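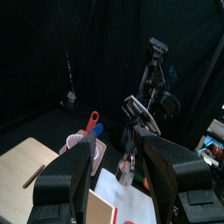

How long do people keep plastic kitchenware before they throw it out?

Most of the households in our survey kept an ordinary plastic item for several years, and the main reason given for getting rid of one was staining or a change of shape. Breakage came second.

4.2 Second uses and the end of first use

The postal form went to 200 households in Sostamstead and 195 came back complete. It asked for the date of purchase, the date on which the item stopped being used for food or drink, and the date on which it left the house. We had expected the last two dates to be close together. For plates and lidded boxes they were. For cups and beakers the gap was often longer than the whole period of first use, so a figure for lifetime depends heavily on which date is taken as the end.

The usual second uses were holding pens, starting seeds, rinsing paint brushes and standing utensils upright (Figure 3 shows utensils in a cup). Gajewski, who coded the replies, treated an item as still in service if it was used at least once a month. Items put away in a loft or shed were coded as stored, even where the owner meant to bring them back into use. The coding was finished on 15 May 2021 and was not changed afterwards.

Figure 3. Red plastic cup with a white rim, holding a red utensil and a blue-handled one.

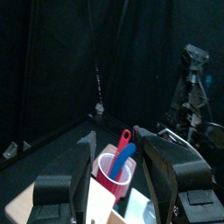 Stored items are a problem for any estimate of household waste. A model that works from sales alone, such as Skarnix, assumes that an item becomes waste when it is replaced. In our replies 40 households had replaced a set of cups and kept the old set as well. Several wrote in the margin that the old ones were handy for visitors or for the garden. If the same habit holds in larger towns, sales models will place the waste too early.

We did not ask about income or the size of the kitchen, and both may matter. The July follow-up form has a question on cupboard space. It also splits "stored" into two codes, one for items with a planned use and one for items without.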